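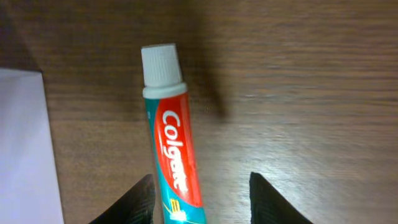
Celtside Residence | Room Supply Team

The room supply team at Celtside puts together the bathroom box that goes into each short-stay room. The work is done at a wooden table against a plain wall, and the person who has run it for four years agreed to talk through how a box is packed, what goes wrong, and what has changed. We spoke early in the afternoon, between the morning room checks and the first arrivals.

The residence has 23 short-stay rooms. Each gets one box per arrival, and the team sent out 659 boxes last year. The basic contents are toothpaste, mouthwash and a disposable razor, with a toothbrush and soap added from a separate drawer.

"The box is the fixed part," the supply lead said. "Everything else gets chosen to fit the box. We did it the other way for a while, buying whatever was on the shelf and then looking for something to put it in, and we ended up with three sizes of container and no lid that matched any of them."

The current box is square, made of smooth cardboard, and used without a lid. It comes from Gerkanard in packs of 100. The color is pink, which was the color in stock when the first order was placed. Staff now recognize it from the doorway, and the color has stayed the same on every order.

"An open box can be checked standing up," the supply lead said. "You look down into it and you see what's missing. With a lid you have to put down whatever you're carrying, open it, look, and close it again."
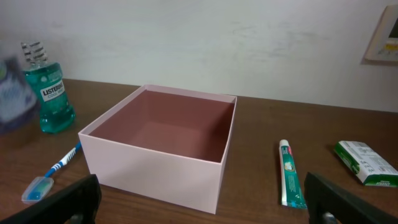 Height is the main limit on what can be packed. A full bottle of mouthwash is tall and narrow, and it has most of its weight in the liquid. Placed in the middle of an open box with small items around it, it tips when the box is carried at an angle. The team tried a cardboard divider and dropped it after two weeks.

"The divider took up the space we needed for the soap," the supply lead said. "So we went back to the corner. Bottle in the corner, label facing out, and the toothpaste laid along one wall. If the bottle leans, it leans on two walls at the same time."

Bottles above a certain height are left out of the box altogether and stood beside it on the bathroom shelf. The limit is checked by setting the bottle next to the box on the table. If more than half of the bottle stands above the rim, it goes on the shelf. The supply lead described this as a rule of thumb that has held up better than the measurements on the old sheet, which were taken from a brand the residence stopped buying.

Toothpaste causes fewer problems. Small tubes with a flat screw cap can be stood on the cap for sorting, then laid down for packing. The cap is turned once by hand before the tube goes in — a loose cap leaves paste on the cardboard, and a stained box is thrown away.

"We wipe the outside of a bottle. We don't try to wipe a cardboard box," the supply lead said. "It marks and then it goes soft. It's cheaper to take a new one."

The razor is packed last. The blade end has to be covered, and it has to point toward the wall of the box. The handle rests across the toothpaste, so that a guest reaching in touches the handle first. A razor found without its cover is discarded, even when it appears unused.

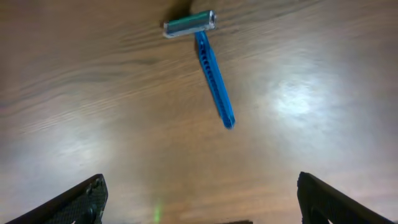 What happens to items that a guest has left behind?

Anything opened is thrown out. Sealed items are checked for damage and go back into the drawer, and the box is kept only when the cardboard is clean and the corners are square.

The table itself came up several times. It has a slightly glossy surface, and in the afternoon the light from the window makes it hard to see a clear drip of mouthwash or a smear of soap. The table is wiped at the start and again before the last batch, with the cloth following the grain. A sheet of white paper is used when something needs to be checked for leaks.

"You put the bottle on the paper and leave it there while you do the next box," the supply lead said. "If there's a ring on the paper, that bottle doesn't go out."

Stock is recorded in Javis, the same system the residence uses for linens. Each product has one line, with the number on the shelf and the number set aside for the week. The supply lead would like a separate line for damaged items, which are currently written in the notes field and have to be added up by hand at the end of the month.

Only a few items are kept on the table at once. The rest stay in the drawers until they are needed. The supply lead was firm on this point: a crowded table leads to double packing, and double packing is hard to find later.

"You get a box with two tubes of toothpaste and you don't notice. Then the count is off by one, and somebody spends 20 minutes opening drawers."
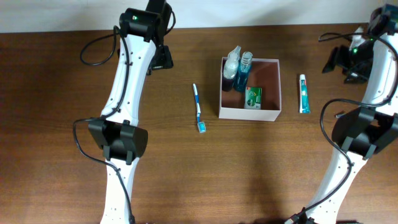 Last changed: July

The next change is to the mouthwash. Maglaya, the linen service, also supplies small bottles, and a trial order has been placed. A shorter bottle would fit fully inside the box and end the shelf rule. The supply lead wants to see how the caps hold before placing a larger order.

"Short bottles usually have a wider base, so the corner position may not work," the supply lead said. "We'd have to move the soap. That's fine, but then the packing sheet has to be rewritten, and the new sheet has to be up on the wall the same day the bottles come in."

The sheet is a single page with the items in packing order. It has been revised twice. The first version listed items alphabetically, which put the razor ahead of the toothpaste, and new staff followed it as written.

Requests for an extra box or a missing item go to the front desk, which passes them to the room supply team before 4 in the afternoon. Later requests are filled the next morning.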